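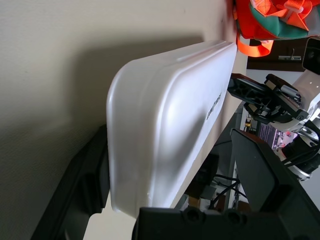
White plastic with rounded edges, against a beige wall.

Tainá Macedo has been baking bread for other people since she was a teenager, and she still gets up before the birds to do it. We met at her kitchen door in Dellarton one Saturday, June 12, 2021, and before I had my notebook out she had put a slice of something warm in my hand and told me to sit wherever the flour wasn't.

"I never wanted a shop," she said, sliding a bowl under a towel. "A shop wants you there all day, smiling. I wanted to bake, go for a walk, and come back and bake again."

What she has instead is a round of regulars, most of them within walking distance, who order by Thursday night and find a paper bag on the porch. She learned the basics from her grandmother, who measured everything with the same chipped coffee cup (the cup has since gone to a cousin, and Tainá is still a little sore about it).

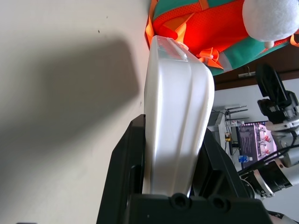 3 min read

The starter she uses now is named Cimero, after the street where she first got one to live through a winter. "The first 2 I tried just gave up on me," she said, laughing. "I was fussing over them like newborns, feeding them whenever I felt nervous, and I felt nervous a lot! Then I got busy with my sister's wedding and left the next one alone, and it did beautifully."

I asked what she tells people who want to start baking at home, and she thought about it long enough to put the kettle on. Buy a scale, she said, and a heavy pot with a lid, and then stop buying things. Her everyday loaf takes 600 grams of flour, and she has been making it for 13 years with hardly a change, apart from a spell with too much rye that her neighbors were very polite about.

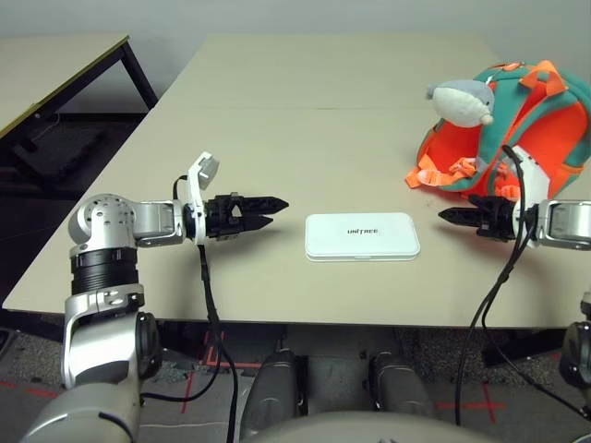

Two table panels, one large tabletop.

The flour comes from Van den Broek, a small mill out past Tranus, and she drives there herself with the windows down and the radio up. It would be easier to have it delivered, she admits, but then she would miss the gossip, and the mill dog, and the pie stand on the way home.

"Flour changes with the season," she told me. "In September it comes in thirsty and I add a splash more water. I can't give you a rule for it. You put your hand in the dough and it feels like an earlobe, or it doesn't."

She doesn't mind a failed loaf. Flat ones get sliced thin and toasted with oil and salt, and the really hopeless ones go into a bread pudding that her regulars have started requesting by name, which leaves her in the odd position of having to ruin bread on purpose.
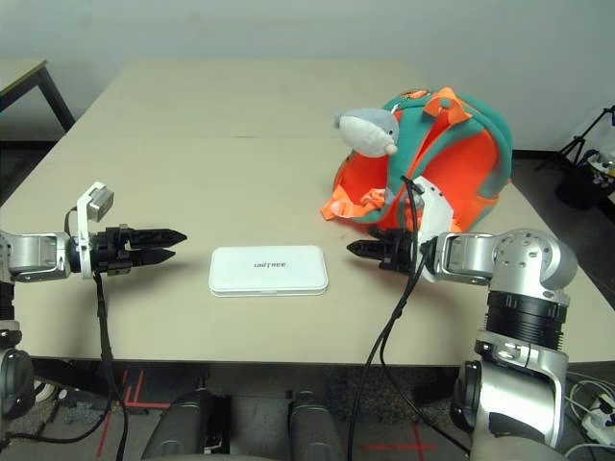

We talked for a good while about her plans, and they are modest ones. She would like to teach a class for three or four people at a time, with lunch in the middle and plenty of butter. She would also like to sleep past five, though she has tried it on holiday and ended up lying there thinking about dough.

When I got up to go, she wrapped half a loaf in a clean dishcloth and made me promise to bring the cloth back. I have it washed and folded by my front door, and I've already put in an order for next week.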